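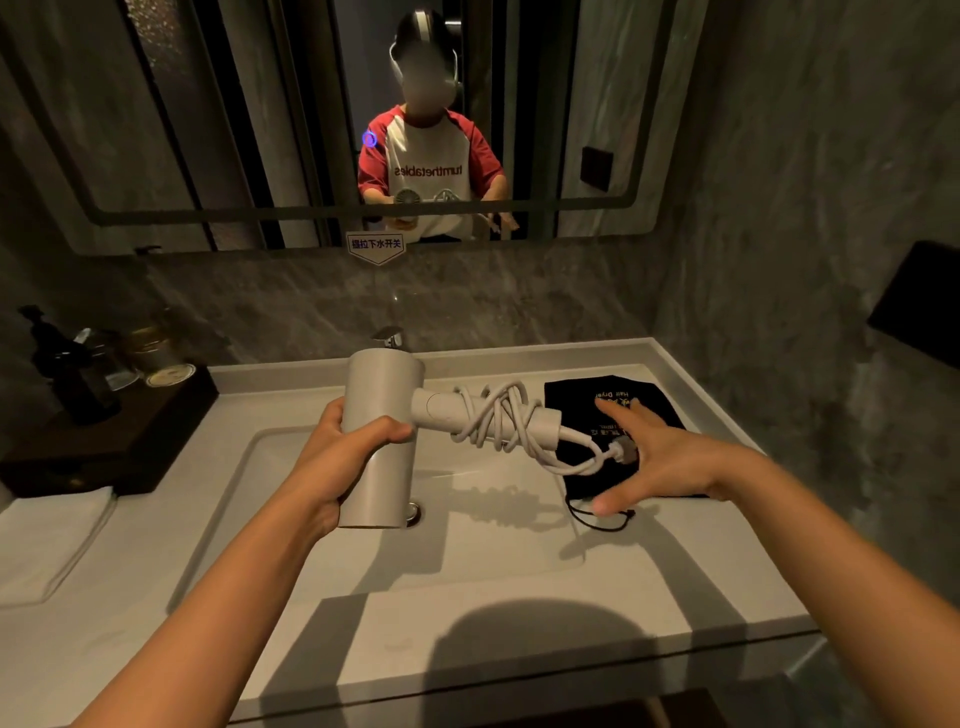
숙소 퇴실할 때 정리를 어디까지 해야 하나요?

프라빈덱
4월에 프린딜덴 쪽 레지던스에서 4박을 합니다. 호텔만 다녀 봐서 취사 되는 숙소는 처음입니다. 안내문에는 "사용 후 정리 부탁드립니다"라고만 적혀 있고 퇴실은 오전 11시입니다. 보증금 50유로를 걸어 놔서 신경이 쓰입니다. 침구도 벗겨 놔야 하는지, 쓰레기는 어디까지 버려야 하는지 궁금합니다. 청소비는 예약할 때 따로 냈습니다.

Margaux Langlois
청소비를 냈으면 바닥 청소나 욕실 청소는 안 해도 됩니다. 보통은 설거지, 쓰레기 배출, 비품 제자리 정도입니다. 침구는 숙소마다 다릅니다. 벗겨 달라는 곳도 있고 그대로 두라는 곳도 있어서 전날 메시지로 물어보는 게 제일 빠릅니다. 수건은 욕실 한쪽에 모아 두면 됩니다. 드라이어처럼 주머니에 넣어 두는 물건은 다시 넣어 두세요. 안 보이면 분실로 알고 연락 오는 경우가 있습니다.
쓰레기는 분리 기준이 지역마다 달라서 입실하는 날 수거함 위치부터 확인하세요. 유리병을 따로 받는 곳이 많습니다. 냉장고에 남은 음식도 비워야 합니다. 뜯지 않은 물이나 소금은 두고 와도 뭐라 한 적이 없었습니다.
보증금은 카드 가승인이면 며칠 뒤에 풀립니다. 현금으로 맡겼으면 영수증을 꼭 받으세요.

stomer2601
저는 그냥 나왔는데 보증금 다 돌려받았어요. 너무 걱정 안 하셔도 될 듯. 열쇠 반납만 잘하세요. 우편함에 넣으라고 하는 데도 있습니다.

프라빈덱
답변 감사합니다. 침구는 숙소에 물어보니 그대로 두면 된다고 하네요. 수거함은 건물 뒤쪽에 있다고 합니다.

조회 771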